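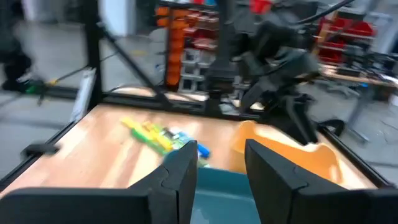
Tamgate Desktop Sorting Bins

Open plastic bins for pens, markers and other small supplies. Each bin stands on its own flat base and has an oval handle cutout near the top of the front face. The cutout fits two or three fingers, enough to pull a bin toward you across a table or lift it down from a shelf.

Item group: Storage, desk and craft
Made by: Hubáček
Sold by: Drarkero
Case quantity: 40 bins, one color or mixed
In stock at the Clostska warehouse: 1,520

Colors

Teal, orange, mustard yellow and smoky gray. The gray bin has tinted see-through walls, so markers lying at the bottom show as dim shapes from outside. It is the one to pick for supplies that don't get a label. Mixed cases hold equal numbers of all four colors.

Shape

The body is rectangular with slightly rounded corners and a flared rim. The rim stiffens the top edge and keeps the sides from bowing when the bin is full. Bins of the same size nest when empty. Please note that the gray bin is made in a slightly larger size than the teal one, so the two do not line up exactly at the top when they stand side by side. 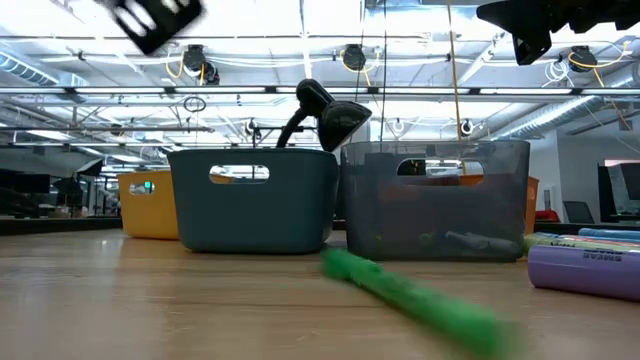

Full-length markers can be laid flat on the bottom or stood up against a corner. Most customers sort by color or by type, with one bin for each, and keep the bins in a row at the back of the table so the front stays clear for work. A row of four leaves room for a gooseneck lamp behind it on most desks.

For classrooms and shared tables, we suggest one bin for every four seats. Thin pens and short pencils can slip out through the handle cutout if the bin is tipped forward. Carry it level, or turn the cutout toward you.

Care

Wash by hand in warm water with dish soap. Marker ink comes off with rubbing alcohol on a soft cloth. Do not use scouring pads on the gray bin, as scratches show on the tinted see-through plastic. Not for use in a dishwasher or microwave.

Ordering

Single bins and full cases ship from the same warehouse. Orders placed before 2 p.m. leave the same working day. Unused bins can be sent back within 40 days. Lids are not made for this range. Markers and lamps are sold separately.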